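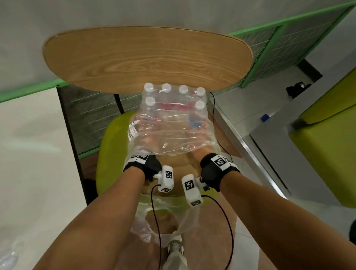
Two-handed hold on a pack of bottled water, Nindum kit on both wrists.

Nindum hand tracking kit: notes after three weeks
Wednesday, December 5, 2018

I have had the two-hand version of the Nindum kit on loan since the middle of last month. The loan ends Friday, so I am writing up what I have. Firmware is the version it shipped with. I did not install the update that came out during the second week, and nothing below applies to it.

The kit is sold as a way to record hand motion for teaching pick-and-place routines to a two-arm robot. You get a pair of black gloves, two white wrist bands printed with square markers, two white boxes that mount on the thumb side of the gloves and carry markers of their own, a head camera, a recorder, and the cables. The price as tested is $740. The recorder goes on a belt. There is no wireless option.

Setup took 20 minutes the first time and 6 once I had stopped reading the manual. Most of that is calibration. You hold each wrist in view of the head camera, turn it slowly, and wait for the software to accept the band. The left band was always accepted on the first pass. The right one often wanted a second, and I never found out why. Swapping the bands moved the problem to the other wrist, so I suspect the print on that band and have told Nindum.

My test objects were a plastic tote, a coil of hose, a flat parcel and shrink-wrapped water. The water is the hardest of them. The film is glossy and throws highlights, it shifts under the fingers, and a firm grip on the lower corners puts most of each hand out of the camera's sight. If a tracker depends on seeing fingertips, it has little to work with there. The Nindum software goes by the markers on the wrist and thumb box and fills in the rest from a hand model. With the arms coming in from both sides and the wrist bands kept facing up, it held both hands for the whole lift in most takes. When I rolled a wrist so that the band faced the floor, the track for that hand froze, then jumped when the band came back. The jump is flagged in the log file, and I was glad of that. The software does not try to smooth it over unless you ask.

I also wanted working surroundings with some clutter in them: mesh panels, chair seats, a table edge, spare plastic lying on cardboard. Mesh worried me, as a regular dark pattern is a reasonable thing for a marker detector to trip over. I found no false detections from it in any log. A barcode sticker on the wrap caused none either.

The cables are my main complaint. They are thin and flexible, and they hang straight from the boxes with no clip anywhere on the forearm. When you reach down low between table and chair, the loop swings wide and wants to catch on whatever sticks out. I taped mine to my sleeve on the second day. A strap at the elbow would cost very little.

The gloves fit well and run slightly small. Grip on plastic film is good, on cardboard only fair. After an hour my hands were warm enough that I wanted a break. The thumb box is stiffer on its mount than I expected and did not work loose, though it does get in the way of a pinch grip on anything thin. The flat parcel was awkward for this reason.

Export is to plain text, one file per hand, plus the video. Time stamps agreed between the three files in every take I checked. A ten-second take exports in a few seconds on an old laptop. The Windows software is usable. The Linux version has no preview window, so you find out that a take was bad after you have finished it.

For comparison, the Elesbridge set I tried in March tracks individual fingers and is better at small parts. It also needs fixed cameras on stands, and I would not try to use it leaning over a chair. For loads that take two hands, I would pick the Nindum kit and put the difference toward tape.

Still to do: repeat the tote test under the bad lights in the Dorkbridge shop, and see if the second band they are mailing me cures the calibration fault.

Comments (4)

benchfloor
Does the hand model let you enter your own hand size? The Pîrvu gloves don't and the thumb is always off for me.

Reply from blog author
Yes, palm width and thumb length, in the calibration menu. Default is medium.

mesh_and_bracket
How long does the recorder run on a charge?

Reply from blog author
I never ran it flat. Longest session was 10 takes of the hose and the meter was still above half.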